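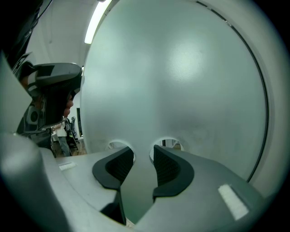
The grippers were the cheap part

When Isla Tomoana put together her first equipment budget for the training room at Katene, she gave most of a page to the robot arms and one line to everything else. Two years on, the proportions have flipped.

Katene makes handling systems for small warehouses. Its arms learn from people, who carry out a task with a hand-held gripper while a camera on the tool records what the fingers do. The company bought four of the tools to begin with and planned to add more each quarter. Tomoana, who runs operations, thought of them as office supplies.

"I had a price per unit and I multiplied," she says. "That was the whole method."

The price per unit was $2,000, from a supplier called Tukholm. It covered the housing, the fingers and the camera mount. It did not cover finger pads after the first set, cables, storage, or the hours it takes to set up a tool that has been dropped. Katene now sets aside $566 a year for each gripper on top of the purchase price, and Tomoana says that figure was too low for the first year and is about right for the second.

Pads are the largest piece of it. The ribbed surface wears smooth on the inner face, and a worn pair grips differently from a new one, so the recordings stop matching. Katene changes them after 40 hours of use. The early plan was to change them when someone noticed, and that cost the company most of a month of work in January, when a batch of recordings had to be thrown out and done over.

Labor is the next line, and it is bigger than anything on the hardware side. Two people using tools at the same time need space to move without crossing into each other's work, and they need somewhere to sit down between sessions. Tomoana originally booked operators for full days. She now books half days, with the second shift starting at 1 p.m., and pays for the overlap.

"The tool is not heavy when you pick it up," she says. "It is heavy at 11:30."

Then there is the room. Katene rents the upper floor of a building in Rurkholm, with plain white walls and ordinary ceiling lights. A consultant quoted for a full lighting refit in the first year. Tomoana turned it down and spent a small part of the money on shelving and extra outlets. She still thinks it was the right call for a company that size, though her engineers are split on it. The arms will end up in buildings with bad lighting, one side says. The other side would like the refit.

Other buyers have gone a different way. Gonia, which sorts returned goods for online stores, leases its grippers and pays by the month. The lease includes pads and repairs, and costs $133 per tool. Over three years that is more than Katene pays for a comparable tool, if you only count the purchase and leave out upkeep. Add the yearly allowance and the lease comes out ahead by a good margin.

Tomoana has run those numbers more than once. What has kept her from switching is the wait for repairs. Under the lease a broken tool goes back to the supplier, and a replacement can take two weeks to arrive. Katene fixes its own, usually the same afternoon, with a drawer of spare parts and a roll of tape for labels. A company with a spare or two on the shelf might not mind the wait. One that runs every tool it owns every day will.

Her advice to anyone drawing up a first budget is to start with hours of recording and work backward. Decide how many usable hours you need by the end of the year, assume that almost a third of what you record will be rejected, and let that tell you how many people and tools to pay for. Buy pads at the same time as the grippers. Get the supplier to put the price of spares in writing for at least two years – Tukholm did when asked, and had not offered it before.

The arms themselves, the item that took up most of that first page, were ordered last. Katene pushed the purchase back twice while the recordings piled up, and by the time it signed, a newer model was available for the same money. Two are in use now. A third is in next year's plan, pending a decision on whether to keep the Rurkholm lease or move downstairs, where the floor is stronger and the rent is higher.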